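Why Do Tables Wobble? And Other Questions About Balance

Push gently on a tall, thin vase and it may fall over. Push just as hard on a soup bowl and it will only slide a little. Both might weigh the same. The difference has to do with balance, and the rules of balance are the same for vases, bowls, trucks, trees and people.

What is the center of gravity?

Gravity pulls on every part of an object. It pulls on the top of your head, your elbows and your shoes. But scientists have a shortcut. They pretend all of the pull happens at one single point, called the center of gravity.

For a ruler, the center of gravity is in the middle. You can find it by resting the ruler across one finger and sliding it until it stays level. For a hammer, the point is much closer to the metal head, because that is the heavy end.

The center of gravity does not have to be inside the stuff the object is made of. A doughnut has its center of gravity in the middle of the hole.

What makes something tip over?

Every object that stands on a surface has a base. The base is the area covered by its feet, plus all the space between them. A chair has four small feet, but its base is the whole square between those feet.

Now imagine a string hanging straight down from the center of gravity, with a weight on the end. If the weight hangs over the base, the object stays up. If it hangs outside the base, the object falls.

When you tilt something a little and let go, it usually rocks back to where it was. The string is still over the base. When you tilt it too far, the string passes the edge and over it goes. The place where this happens is called the tipping point.

Tall things and short things

A tall object with a narrow base reaches its tipping point quickly. Its center of gravity is high, so even a small tilt moves that point a long way sideways. A low, wide object has to be tilted a lot before anything happens.

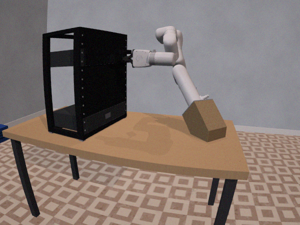

Where the weight sits inside an object matters too. Think of a bookcase. If all the heavy books are on the top shelf, the center of gravity is near the top. Move those books to the bottom shelf and the center of gravity moves down with them. The bookcase is the same height and the same weight as before, but now it is harder to knock over.

This is why people are told to put heavy things on low shelves. It is also why tall furniture in a home should be fastened to the wall. Never climb on shelves or open drawers. Your weight can pull the center of gravity forward, past the front edge of the base, even if the furniture felt steady a moment ago.

So why do tables wobble?

A wobbly table is a different kind of problem. A table with four legs needs the tips of all four to touch the floor at once. If one leg is a little too short, or one spot on the floor is a little too low, the table rocks back and forth between two legs.

A stool with three legs never does this. Three points always fit on a flat surface, and they fit on a bumpy one too. Milking stools were often made with three legs so they would stand steady on rough barn floors. The stool may lean, but it will not rock.

You might wonder why all tables don't have three legs. The answer is the base again. Three feet make a triangle, and a triangle covers less space than a square of the same width. If you lean on a part of the tabletop that sticks out past the triangle, the table can tip. Four legs hold up the corners better, so most people put up with a wobble now and then.

Balance in big things

The old lighthouse at Grulitz weighs more than 1000 tons. It is wide at the bottom and narrow at the top, and its walls are thickest near the ground. Most of the stone is in the lower half. Waves have been hitting it for 200 years and it still stands straight.

The clock tower in the town of Breltis has not done so well. The ground under one side is softer than under the other, and the tower has slowly leaned to the south. It has not fallen, since its center of gravity is still above its base. Every August, engineers measure the lean. They expect it to be safe until at least 2077, and work on the foundation should make it safe for much longer.

Ships have to think about balance as well. The Naylor ferry, which carries cars across Rodik Bay, has roughly 300 tons of water in tanks at the very bottom. This extra weight is called ballast. It keeps the center of gravity low, so the ferry rolls back upright after a wave pushes it over to one side.

Balance in your body

Your own center of gravity is a little below your belly button when you stand up straight. It moves when you move. Raise your arms and it goes up. Bend forward and it can even leave your body, like the one in the doughnut.

You can feel this for yourself. Stand with your back and heels against a wall, then try to touch your toes without bending your knees. Most people can't do it. When you bend forward in the middle of a room, your hips move back to even things out. The wall stops your hips from moving, so your center of gravity goes out past your toes and you have to take a step. Make sure there is nothing in front of you when you try it.

Try this: the leaning box

You will need an empty cereal box, some coins and tape.

Stand the box up on a table. Tilt it slowly to one side with a finger and notice how far it goes before it falls.

Tape the coins inside the box, near the top. Tilt it again. It should fall sooner.

Now move the coins to the bottom and tilt it one more time. Try adding more coins and see what changes.

Words to know

Ballast - heavy material placed low in a ship to keep it upright.

Base - the area covered by an object's feet and the space between them.

Center of gravity - the point where all of an object's weight seems to act.

Tipping point - the tilt at which an object stops rocking back and starts to fall.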